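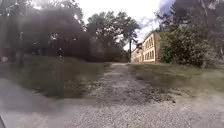 By the Grounds Desk, Drakine House Newsletter | 12 July 2021

The gravel path up to the house is back on the agenda, where it has spent more of its life than most of our members. Anyone who has walked it lately will know the patch of churned soil and coarser stones, a little to the right as you head for the yellow building. Anyone who has pushed a stroller over it will know it better than they wanted to.

We have had two quotes. Flavberg would like to dig out the whole length, lay a proper base and put down new gravel, and their letter uses the word "solution" 9 times. Astel would fill the bad part, rake the rest and go home. The Astel quote fits on a postcard and comes with a price we can pay, so you can guess which way the meeting leaned. Work is set for the last week of July, weather and the Sánchez yard permitting, as that is where the stone is coming from. We have ordered 15 tons of the gray.

While the work is going on, please come in by the side gate and keep off the grass strips. The one on the left, under the trees, has enough bare soil already and does not need a second path worn through it by people avoiding the first. The right-hand strip is doing better and we would like to keep it that way. Bicycles can be walked around by the side gate too. Walked, please.

A few members have asked why we don't simply pave it. We looked into this in a previous year and got as far as the price. Others feel that gravel has character, a view held most firmly by those who park at the back.

We still need $1000 toward the stone. Envelopes can go in the box in the front hall, marked PATH. Last time several were marked ROOF, and the money went to the roof, which was glad of it.

If you own a decent rake and can spare two hours once the stone is down, put your name on the sheet by the hall door. Bring gloves. The wheelbarrow is ours, and so is the squeak.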